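Drerngate publishes its upkeep routine for hand-held grippers, and makes no grand claims for it
10/06/2019

Drerngate has today put out the routine it uses to look after the Fostero hand-held gripper. It runs to 19 checks. We have read plenty of announcements promising kit that looks after itself, and we have yet to own any.

The routine starts with the pads. Wipe them, look for lifting edges, and change any that have gone shiny. Next comes the marker on top of the body — if a corner has curled, replace the whole square and calibrate again. The grilles are brushed out every 75 hours of use. Cables are checked at both ends, by hand, with the backpack off.

"I was told the pads would last 300 hours," said Xiaoqing Gu, who wrote the routine. "Ours didn't. I'd treat any figure on a data sheet as a hope, and that includes the ones we print."

Drerngate does not say the checks will cut faults. A trial began in March with seven grippers, too few to prove much, and the supplier, Hou, has not yet commented on the results.

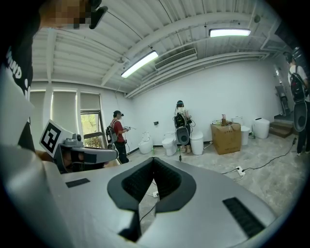

Maintenance and Repair

Grippers in use in a room fitted with toilets, with the ribbed lining of one recess and the marker on another unit both in view. The routine can be had free of charge from the Drekmont office. Corrections are welcome, particularly from people who have had to change a pad themselves.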